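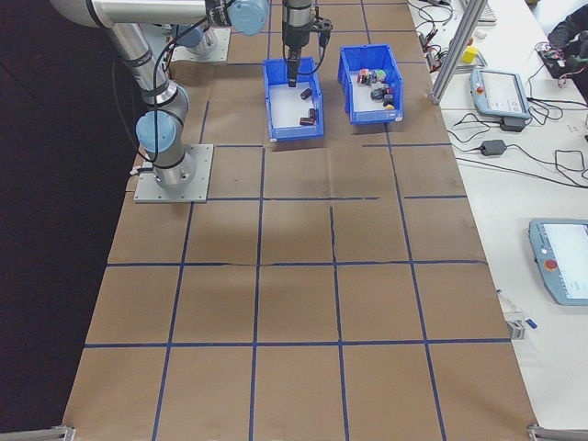

Über uns

Wer Drohnen für Feuerwehren, Rettungsdienste oder die Wasserwacht anbietet, verspricht gern viel. Wir haben viele dieser Versprechen gehört, einige davon auf Messen, die meisten in Verkaufsgesprächen, und waren selten überzeugt. Aus dieser Skepsis ist Jenden entstanden.

Wir sind ein Schulungs- und Prüfbüro für den Drohneneinsatz bei Behörden und Hilfsorganisationen. Geräte verkaufen wir keine. Wir nehmen auch keine Provisionen von Herstellern, und wenn uns jemand ein Testgerät schenken will, geht es zurück.

Angefangen haben Lejla Hodžić und Szymon Ziółkowski zu zweit. Sie kam aus der Leitstelle, er aus der Vermessung, und beide hatten erlebt, wie teure Technik nach wenigen Einsätzen im Schrank blieb. Der Akku war leer, der einzige ausgebildete Pilot im Urlaub, die Aufnahmen lagen auf einer Speicherkarte, von der die Einsatzleitung nichts wusste. Solche Geschichten hören wir bis heute. Mit mehr Auflösung löst man sie nicht.

Was wir machen

Unser Grundkurs dauert 10 Tage, verteilt auf zwei Blöcke. Das ist manchen Trägern zu lang. Es gibt Anbieter, die das in 3 Tagen schaffen wollen; wir wissen nicht, wie. Geflogen wird auf unserem Gelände in Conelby, auch bei Dunkelheit und bei Wetter, bei dem man lieber drinnen bliebe. Wer die Abschlussprüfung nicht besteht, bekommt kein Zertifikat — auch dann nicht, wenn der Dienstherr schon bezahlt hat.

Daneben prüfen wir Beschaffungen. Khurram Bugti liest Ausschreibungen und Datenblätter und fragt nach, wo Flugzeiten ohne Temperatur, Wind und Nutzlast angegeben sind. Das kommt oft vor. Mit dem Ergebnis macht man sich nicht immer beliebt: In Kamstead haben wir von einer Wärmebildausstattung abgeraten und den Folgeauftrag dann nicht bekommen.

Wer wir sind

Lejla Hodžić: Geschäftsführung, Einsatztaktik
Szymon Ziółkowski: Flugausbildung, Prüfungen
Khurram Bugti: Beschaffungsberatung
Nighat Marwat: Luftrecht und Datenschutz
Shamim Bajwa: Kursplanung, Anmeldung

Woran wir zweifeln

Am vollautomatischen Suchflug zum Beispiel, jedenfalls so, wie er beworben wird. Auch an Statistiken über gerettete Personen, bei denen offen bleibt, wer ohne Drohne ebenfalls gefunden worden wäre. Bisher haben 700 Einsatzkräfte unsere Kurse abgeschlossen. Ob sie deshalb besser fliegen als andere, können wir nicht belegen — eine Vergleichsgruppe haben wir nie gehabt.

Anfragen zu Kursen und Gutachten beantwortet Shamim Bajwa. Bitte schreiben Sie dazu, welche Geräte vorhanden sind und wer sie bisher fliegt.

Stand: 23.12.2023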